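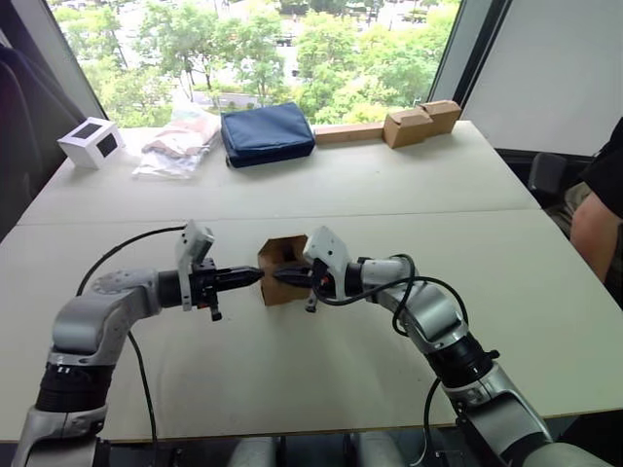

A small cardboard box, open.

February, late evening

I did not write for many days, so tonight I try to put down everything before I sleep. The flat in Denthorpe is almost empty. I have the bed, the kettle, one chair, and the big dictionary which I never managed to pack because I still need it each morning.

Vasylyna Ostapchuk telephoned after supper. She wants me to keep grandmother's letters and not give them to the cousins. There are 69 of them, I counted them again, and 22 are written in pencil, so pale now that I must hold them near the lamp. My grandmother wrote in the same way she spoke, with no commas and many questions. Did you eat. Did the roof hold. Is Koval still angry about the fence. I read until my eyes were tired, and I understood for the first time that she was younger than me when she wrote the first one.

I am slowly making English copies for my son. It is hard work. She uses a word for the smell of the stove in the morning, and I cannot find it in the dictionary. I wrote "smoke" and crossed it out, then "warm ash" and crossed this out also. For now there is an empty space in my copybook at that line. 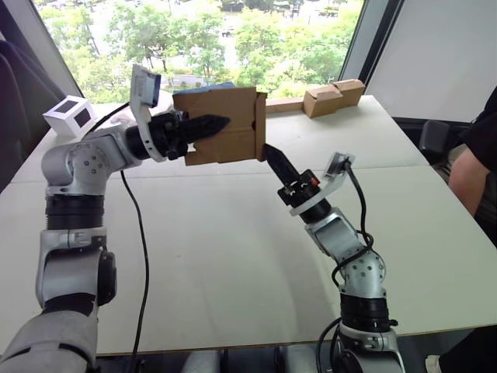
The rent for the new place is settled. I paid 300 as deposit and the woman at the office gave me the keys on a piece of green string. The kitchen there is smaller but it looks to the east, and I was always happier in a kitchen with morning sun. The bus from the corner leaves at 8, so I will have time to walk to it without hurry, even with my knee.

I was a little sad today, I must write it truthfully. I went to say goodbye to the lady in the bakery and she was not working. I left a card with the girl, and I think I made a mistake in the second sentence - "I will miss to come here" - and I remembered the correct form only on the stairs.

Tomorrow I must call about the gas, return two library books, and ask Vasylyna what grandmother called that smell when she said it aloud. Maybe she remembers it better than I do.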